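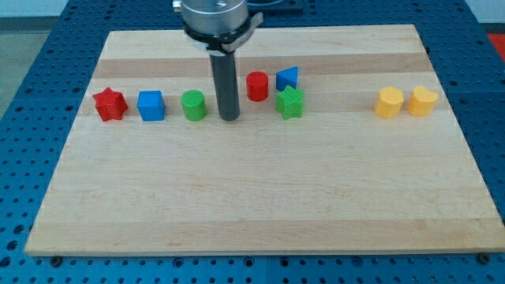

Review: the Zornen Starter Bench, after one term with a school robotics club

By Anika Strickland
July 2023
4 min read

The Zornen Starter Bench is a blue metal table full of holes, and our club paid for it with two bake sales and a car wash that I would prefer not to discuss. It arrived in 12 boxes. One of them held only the instructions for the other 11.

Assembly took a full afternoon. The frame goes together fine, provided you ignore the drawing on page 8, where somebody has put the legs on upside down. Ozan Kaplan, who runs the club with me, followed the drawing. We have a very short table in a photo somewhere.

Once it's up, though, it stays put. You can bolt anything to the grid, and teenagers will. The arm hasn't crept since we mounted it, which I could not say about the old desk and its G-clamps. My one gripe is small parts: drop a washer and it goes straight through to the floor, every time, with a cheerful little ping.

The top is no good for sorting work as it comes, so we lay a striped maple board over it. Zornen sells its own work surface for $61. Ours came from a kitchen shop sale and looks better.

The club's summer task is shape sorting, using blocks from a toddler's toy: stars, cylinders, a cube, a yellow heart. I had assumed this would be too easy for high schoolers. Reader, it was not. The team's tool for the job is a plain gray rod with a rounded tip, so everything has to be nudged. The cube behaves. The cylinders have opinions – tip one over and it leaves. Two blocks sitting close together, like the yellow pair on the right, caused the longest argument of the term, and I include the one about the team name.

Zornen bundles a task booklet with the bench. It has some decent early exercises and then leaps, without warning, to a chapter that assumes you own a second arm. We stopped there.

Would I buy it again? Yes, with a magnet on a stick for the washers. Clubs on a tighter budget should look at the Pludau, which is smaller and wobbles a bit but comes in two boxes like a normal object. Four stars out of five for the Zornen, and one for page 8.

Last updated: August, to add that Zornen has sent us a corrected drawing. The legs are now the right way up and the drawer is missing.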